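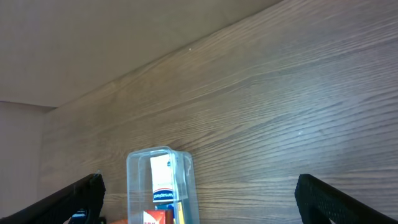
Figure 1. Wood-grain surface, dark brown.

Student Projects > Public Health

Handwashing reminders at Meltcombe
Elsie Furnival, 13/10/2025

The project looked at whether text reminders change how often students wash their hands before meals. I sent a short survey to 128 students in the Meltcombe dining plan in August, before the reminders began. Those who agreed then got one text a day for 2 weeks, sent at noon, and filled in the same survey again at the end.

Of the 128, 13 dropped out and were left out of the results. Most of the others reported washing more often at lunch. Dinner answers hardly moved, and the noon timing may explain that. Breakfast was not asked about, as many students skip it.

All answers were self-reported, so they may be too high. I had no comparison group. Pearce Hall residents also saw new posters by the sinks during the second week, and I could not separate the two effects.

A repeat should send a second text before dinner and include a group that gets no texts.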